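Inicio > Circuito > Trabaja con nosotros > Árbitros y oficiales

Oct 24, 2026 – Leanne Haslam

Convocatoria: oficial de puntuación y ritmo de juego, torneo de golf de Paltcombe

El circuito Erkness abre el plazo de candidaturas para el puesto de oficial de puntuación y ritmo de juego en su torneo profesional de Paltcombe, que se disputa en febrero a cuatro rondas, modalidad stroke play, con corte tras la segunda. Se cubren 2 plazas. El contrato es de obra, con una duración de 5 semanas, e incluye la preparación del campo y el cierre de resultados.

Funciones

Validación de tarjetas en el área de recogida al término de cada ronda, junto al jugador y su marcador. Contraste hoyo por hoyo entre la tarjeta firmada y los datos introducidos por los anotadores móviles. Cronometraje de partidos fuera de posición según la tabla de tiempos del torneo y comunicación al árbitro principal, que es quien resuelve las penalizaciones. Apoyo en la publicación de horarios de salida y en el recálculo de grupos después del corte.

El sistema de puntuación es Kohlhase, en su versión de terminal portátil. No se exige experiencia previa con él – la formación se imparte en las oficinas de Semeck antes del torneo –, pero sí soltura con alguna plataforma equivalente.

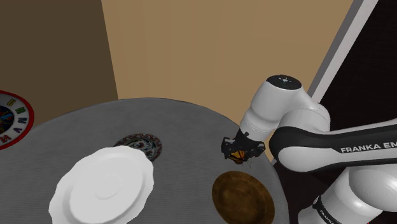 Requisitos

Conocimiento acreditado de las Reglas de Golf mediante examen federativo de nivel medio o superior. Participación como oficial en al menos una prueba por golpes de ámbito nacional. Español e inglés hablados; el canal de radio funciona en inglés. Disponibilidad para jornadas que empiezan antes del amanecer y para permanecer en el campo si la ronda se suspende por falta de luz. Se valorará el carné de conducir, ya que el alojamiento está fuera del recinto.

No podrán presentarse jugadores inscritos en la prueba, ni sus cadis o entrenadores.

Condiciones

Retribución de 732 euros brutos por semana, alojamiento en habitación individual y manutención en los días de competición. El desplazamiento se abona contra justificante hasta un máximo de 600 euros. La uniformidad la facilita la organización y se devuelve al finalizar el contrato.

Candidaturas

Se enviarán currículum, certificado del examen de reglas y relación de torneos trabajados, con indicación del cargo desempeñado en cada uno, a la atención de Dineo Engelbrecht, dirección de competición. Las solicitudes sin certificado no se tramitarán. La entrevista se realiza por videollamada e incluye un supuesto práctico sobre una tarjeta con discrepancias.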